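Gralwood have got themselves a goalkeeper (and I can't sit still)

8 Aug 2026 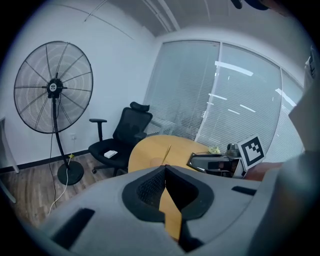

The black pedestal fan, over by the white wall.

I was halfway through my toast when the club put it up: Veerle Postma has signed for Gralwood on a three-year deal! I read it twice, rang my brother, and then read it again in case they'd changed their minds.

If you only follow the bigger clubs you may not know her, so let me fill you in. She spent last season at Pikavholm, and I saw her there in April, when a few of us made the trip over for a long weekend and ended up behind the goal in sideways rain. They lost by a single goal. She made one save low to her left that had the home end and the away end clapping together, and I've been boring people with it ever since.

What I love most is her kicking. Last year we hoofed everything to the halfway line and hoped, and Wavham worked that out inside ten minutes in the cup. Postma wants the ball at her feet. She'll play it short, she'll wait, she'll make your stomach turn over a bit, and then it's out to the full back and away we go.

Arsalan Lodhi has been asking for a keeper like this from the day he took over as manager, and good on the board for backing him. He says she'll start on the opening day, so no easing in. I do feel for Kramer, who did well in a leaky side and never moaned, but there are cup games coming and I'd be glad to see her stay.

Season tickets are still on sale, by the way. The old stand holds 687 and I'd like to see every seat gone, especially on the river side where the singing is (come and join us, we're friendly, most of us know the words). I've got row F again, next to the pillar.

Still need a left winger, mind. One thing at a time!

60 shares | 3 comments

Recent posts
Pre-season notes: who looked sharp
Away days by train, a beginner's guide
My favourite Gralwood shirts

Contact | © Row F Ramblings | Back to top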